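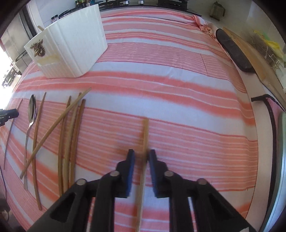

Chopsticks and cutlery on the striped cloth, mid-sort.

1/ Notes on sorting mismatched wooden chopsticks. I keep a mixed lot for a weekly shared lunch, and over the years the sets have merged into one pile. Different woods, different tapers, different lengths. Thread.

2/ Step one is separating wood from metal. Spoons nest, so they come out quickly and go straight back in the drawer. Sticks don't nest. They cross, roll and end up under the spoon handles.

3/ Sort by color first. Dark, medium brown, tan. Color is a poor guide to wood species but a decent guide to which purchase a stick came from, and that is all I need from it.

4/ Then by end shape. Squared, blunt or pointed. A squared handle end stays put on a table. A round one travels. I don't pair the two even when the lengths agree.

5/ Length last. Stand both sticks on the tabletop, handle ends down, and compare the tips. I accept a difference of up to 1/16 inch. Past that you feel it when picking up anything small.

6/ A patterned cloth is fine for this. Wide stripes give you a rough alignment reference. Pinstripes are less useful, as a thin dark stick tends to disappear against them.

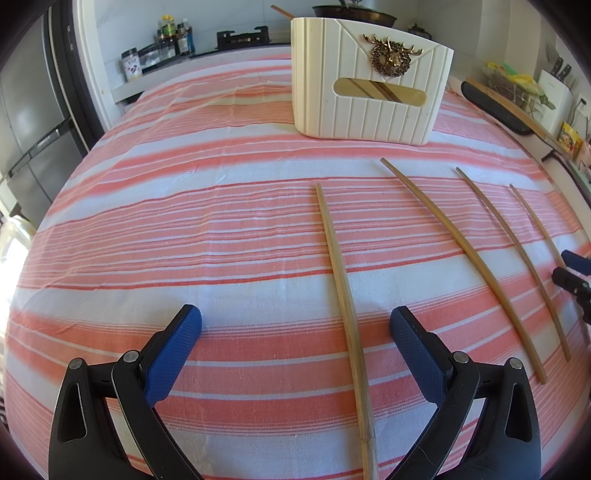
Pale tan sticks, laid out far side to near side.

7/ Pale sticks are the hard group. Little color variation, so you go by grain. Lay them side by side with a gap between each one and look along the length. Slightly darker grain lines usually show which two belong together.

8/ Check the ends while they are apart. Any fraying and I run a fingernail along it. If fibers lift, sand with Mirka 320 grit, wipe, then one thin coat of food-safe oil. If it splits, it becomes a plant stake.

9/ Storage: pairs get a cotton tie near the handle end. Rubber bands leave a mark on the lighter wood after a month or so. Singles stay in a separate jar until a partner shows up.

10/ Genivaldo Vieira asked whether I number the pairs. I did, in pencil, as far as 11. It washed off by June.

11/ Still to do: the dark ones. Two lengths, nearly the same taper. Thursday, probably.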